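Refresher on telehandler ticket, is 1 day enough?

mudflap_17
Posted May 31, 2020

Ticket runs out in November. Boss wants me on the one day refresher at Prirkthorpe, says it's all I need. Been driving the Moges since I got here, mostly bales and pallets, some bucket work. Never had a man basket on it. Anybody done the refresher lately? Is it worth it or do I push for the full three day?

gravelpit
One day is plenty if you drive every week. Morning in the classroom, load charts, walkaround, then you drive a course and they mark you. Done by 4.

Tess_R
Disagree. I did the one day at Prirkthorpe last year and there were six of us on one machine. Do the math. I got maybe 30 minutes in the seat. If you're rusty on load charts you will not catch up in that time.

gravelpit
Six on one machine? We had three. Who was teaching

Tess_R
Manouchehr Shahbazi. Not knocking him, he was great, knew his stuff and didn't talk down to anyone. Just too many people booked on.

mudflap_17
Ok that's the kind of thing I wanted to know. Six is nuts. Price was 459 for the one day, 616 for the three. Boss pays but he's looking at me like I asked for a kidney.

hoistandhope
For that difference take the three day. Seriously. You said yourself no basket work, and the refresher wont cover it. It only renews what's already on your card. If he ever asks you to lift a guy up to fix a gutter you're not covered.

gravelpit
He didn't say he needs baskets tho. Why pay for a category you don't use.
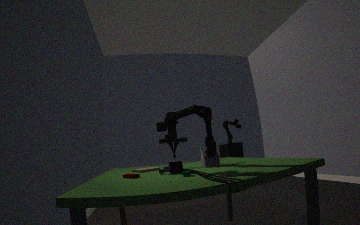
hoistandhope
Because every farm ends up doing it sooner or later, ticket or no ticket. Ive seen a guy stood on a pallet on the forks. With a chainsaw. I'm not joking.

Also ask them what machine you'll be tested on. Prirkthorpe had a Drerker when I went and the boom lever is backwards from a Moges. Took me half the morning to stop reaching for the wrong thing.

Tess_R
Yes!! Same. Nearly put the forks through the cones.

old_baler
Can they not come to you? The outfit over at Jaltov does on-site, you use your own machine in your own yard. Needs up to four people to make it worth the drive, I think, or they used to do it that way. Call them.

mudflap_17
There's two of us here. Neighbor has one guy who might need it. Could be three.

gravelpit
On site is fine but your machine has to be right. Current inspection, seat belt working, load chart in the cab and readable. They sent us home once over a cracked mirror. Well, they went home, we were already there.

mudflap_17
Load chart in ours is bleached white lol. Ordering one tonight

hoistandhope
Can you read it at all? If not you shouldnt be lifting with it, test or no test.

mudflap_17
Fair. Parked til it gets here.

old_baler
Do the practice theory questions too. 17 of them on the sheet I had, and the tire pressure one gets everybody.

gravelpit
Still say one day is enough for a guy who drives every week.

Tess_R
With three people, sure. With six, no.

mudflap_17
Called Jaltov. They'll do three of us, waiting on dates. Boss asked if the neighbor is paying his share so I guess thats a yes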